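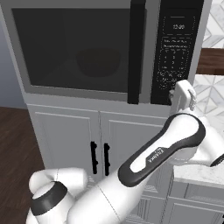
Do you need a real robot arm to build a kitchen helper at home? You can get a very long way with a simulated one and a decent desktop, and that's what this thread is about!

1/ Hi all, Natmont kitchen build again. I've got a Franka arm in a simulated kitchen and I'm teaching it to work the microwave. I run everything from my corner of the Enduvar workshop, mostly after 9 p.m. when the laser cutter is finally quiet.

2/ Started in October with a scripted path. Fine until I nudged the arm's base over a bit, then it poked at thin air. So I'm now training it from demos. I've recorded 1,124 so far, all by hand with a game controller (my thumbs!!).

3/ Big thanks to Lenuța Costache, who found my worst bug. I had the wrist offset typed in twice, once in the config and once in the loader. I'd been staring at that for more than 900 lines of log.

4/ The gripper is closed as it reaches now. Pressing a button with two open fingers was a mess, and a shut one makes a pretty good poking stick. View from lower down:
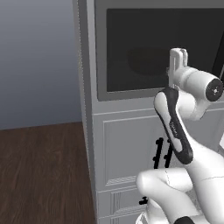
5/ Next job is the doors. Pulls are a whole different animal from buttons, you have to grab and then follow the swing, and my contact settings are still too bouncy. Trying softer finger pads tonight.

6/ Config files are going up on the Irkow board once I clean out my swearing in the comments. If you've got a contact setup that handles thin bar handles, please send it over, I'd love to try it!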